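Finding the standby load in a two-bedroom unit

25/04/2022

The February power bill was for 596 kWh, and that is too much for a two-bedroom unit with gas hot water and one split system.

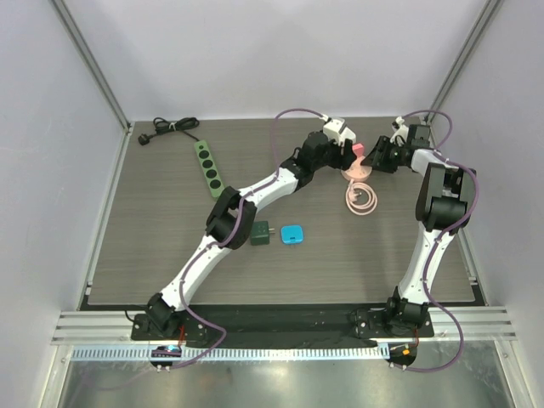
My first assumption was the air conditioner. It was a humid month and the unit faces west. But the retailer's portal lets you download the half-hourly interval data as a CSV, and once I had put it into a spreadsheet the evenings looked normal. The odd part was between 1 am and 5 am, when the split system was off and everyone was asleep. The draw in those hours never dropped below 400 watts.

A constant 400 W is 9.6 kWh a day. Over the 28 days of February that is 268.8 kWh, or 45 per cent of the bill. I had been turning lights off for years while this was going on.

Method

There are two ways to find a constant load. One is to put a plug-in meter on each appliance in turn. The other is to go to the switchboard, turn off one circuit at a time and watch the main meter. I did the second first, as it narrows things down quickly and also catches anything hard-wired, which a plug-in meter can't.

Our main meter is a digital one with a pulse LED marked 1000 imp/kWh. One flash is therefore one watt-hour. To get watts, divide 3,600 by the number of seconds between flashes. At 400 W the LED flashes every nine seconds. It is better to time ten flashes and divide, especially at low loads where the fridge compressor cutting in halfway will ruin a reading. Write down whether the compressor was running each time. I didn't on the first pass and had to do it all again.

The board has six circuits: lights, two power circuits, oven, air conditioner and one labelled "spare", which is not spare. It feeds the exhaust fan in the bathroom and a double outlet in the laundry cupboard. If you rent, or if your board is old enough to have ceramic fuses, leave the circuits alone and stick to the plug-in meter. Shut down computers properly before you start.

Results by circuit, compressor off:

Lights: 11 W
Power 1 (kitchen, living room): 148 W
Power 2 (bedrooms, study): 97 W
Oven: 4 W
Air conditioner: 36 W
"Spare": 104 W

That adds up to 400 W, which is closer agreement than the method deserves. I would trust any one of those figures to within five per cent.

The air conditioner

The 36 W on the air conditioner circuit was with the unit off at the remote. The manual says it has a crankcase heater, which keeps refrigerant from settling in the compressor oil. On our model it runs whenever the outdoor unit has power and the outside temperature is below a set point, and the set point is higher than I would have guessed. You can isolate the whole thing at the outdoor switch for the months you don't use it, but the manual wants power restored for 12 hours before the compressor is started again. I have put that in the calendar. Check your own manual, as some units don't have the heater at all.

The laundry cupboard

The 104 W was an old bar fridge I had forgotten was part of the calculation, plus a dehumidifier whose humidistat had failed with the fan on. The fridge held six cans of soft drink and a bag of ice. It has gone to the council pick-up. The dehumidifier is a Jovine, well out of warranty, and a new humidistat costs nearly as much as a second-hand unit. For now it sits on a mechanical timer and runs for two hours after a load of washing.

Power 1 and Power 2

These took the plug-in meter and most of a weekend. I used a Suvitine, which reads down to 0.1 W but is slow to settle below 2 W. Leave each item for at least five minutes.

The largest single item was the amplifier, at 52 W idle. It is a class A/B design from the nineties and has no standby mode. It now gets turned off at the wall. The set-top recorder was next at 21 W in standby and 23 W when running, so the standby button on it does very little beyond turning off the front light. The study accounted for most of Power 2: a desktop that was set never to sleep, two monitors and a laser printer.

Phone chargers, for all the advice about them, measured 0.1 W each or nothing. The microwave clock was 2.3 W. I have left both alone. The modem and router draw 14 W together and stay on.

After

The overnight floor is now 150 W. The saving is 250 W, continuous, which comes to 6 kWh a day, or 2,190 kWh over a 365-day year. My spreadsheet says 2,191, and the difference is rounding in the interval file that I haven't bothered to chase.

I didn't buy any smart plugs. Each one uses close to a watt itself, and a power board with individual switches does the same job if you can reach it. The one behind the television is now screwed to the side of the cabinet at hand height.

Still outstanding is the 11 W on the lighting circuit with every light off. I suspect the doorbell transformer, which I believe is somewhere in the ceiling space above the hall. I'll go up and look when it cools down.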